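About the Club

Surness Robotics Club is the after-school automation program at Surness High School. Membership is open to all grades. The club meets in room 18 from September through May and covers three subjects: robot programming, simulation, and test writing. No prior coding experience is needed for the first term.

The club began as a weekend class with 5 students and a single desktop computer. Current enrollment is 23. Members work in teams, and each team keeps its own code branch and its own log. New members are placed with a team that already has a working build.

All arm work is done in simulation first. The shared project is called Gridodberg. It is a virtual room with a two-finger arm on a base plate, and a set of tasks that each team must load, run and score. One task group uses a sloped control panel beside a tall cabinet, with a bar held in the gripper. Contact with the panel controls is the hard part.
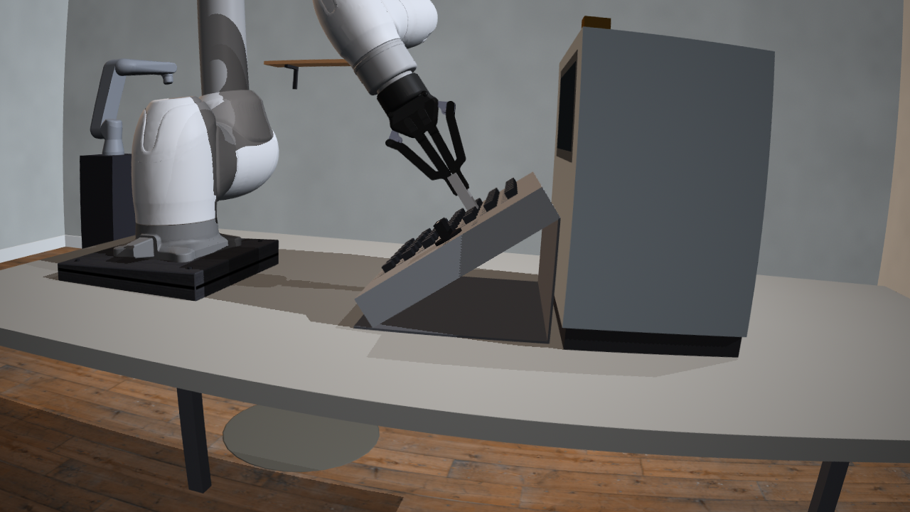 Each run is scored on position error, contact force and time. Scores are written to a plain text file at the end of the run. A run that stops early is kept in the log and marked as incomplete. Teams may not delete runs.

Students write the motion code in Python. The grip routine, the approach path and the release are kept as separate functions so that one can be replaced without touching the others. Code is reviewed by a member of another team before it is merged. Review comments stay in the log for the rest of the season.

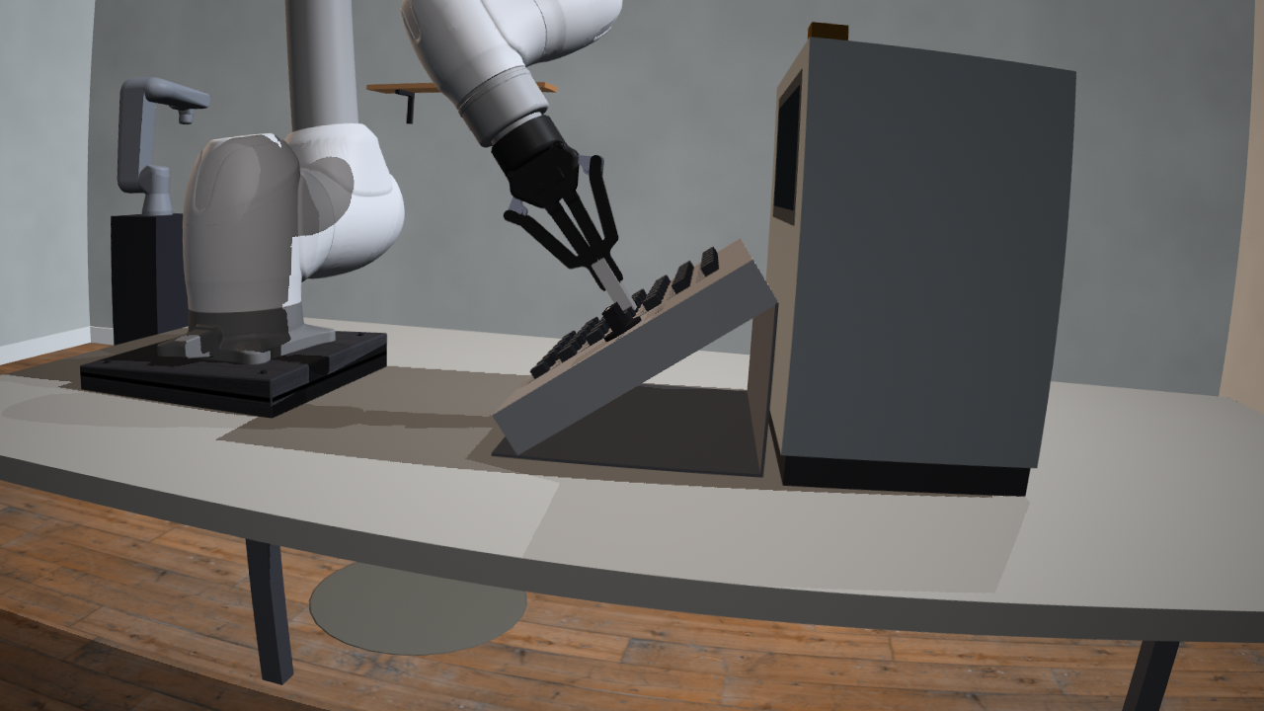

R. Ahn
Faculty Advisor and Lab Instructor

The season is split into 6 units. The first two cover coordinate frames and joint limits. The middle units cover gripping, placing and contact. The last two are set aside for the Ovitz Challenge, a regional student contest in which every team receives the same virtual arm and a task list on the morning of the event.

Block handling is taught before panel work. The room has a layout for it in which the arm faces a large light blue box, with a small orange-brown block at the box's far edge. Most grip errors at this level come from a wrong approach angle – the fingers close at the right place but are not square to the block.

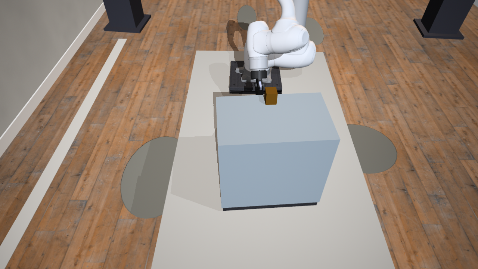 Teams log the angle at the start and end of every approach and compare it with the planned value. Differences above the set limit have to be explained in writing before the next run.

Computers are provided in the room. Members who want to work at home need a machine that can run the simulator at a steady rate; the minimum settings are listed on the Downloads page. There is no membership fee. Contest travel is billed separately.

To join, pick up a form at the main office or from the advisor in room 18. Forms are accepted until the end of the second unit.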